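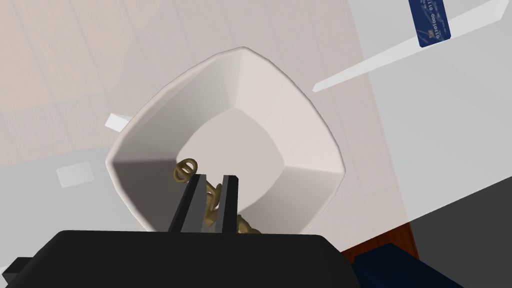 Section 4 covers the rules for logging simulated grasp trials. A trial is one attempt at one object from one start state, and it gets one line in the log whether it succeeds or not. Agree on the label before you run anything. A gold chain in a white bowl, with links on both sides of a gripper finger, is a good case to argue over – one student will call it grasped and another will call it contact only. For this course, contact alone is never a grasp. The object must be clear of its container and stay clear for 2 seconds of simulated time.

Rules for Lab 4

Run 300 trials per object. Do not stop early when the numbers look good.

Use seed 2053 for the first run and write down every seed after that.

Keep failed trials. If the solver crashes, log the trial as "void" and repeat it with a new seed.

Do not change friction, finger force or time step partway through a set. If you must change one, start the set again.

Linked and flexible objects go in their own table. Do not average them with rigid ones.

Save files to the Skarncombe folder, not to your own drive. Logs over 1000 lines should be split by object.

Reading: the Gritcombe notes on trial labels, sections 1 and 3. The Kivier checklist is optional – it is written for real cells, but the part on void trials applies to us too.

Logs are due before the November review, by noon.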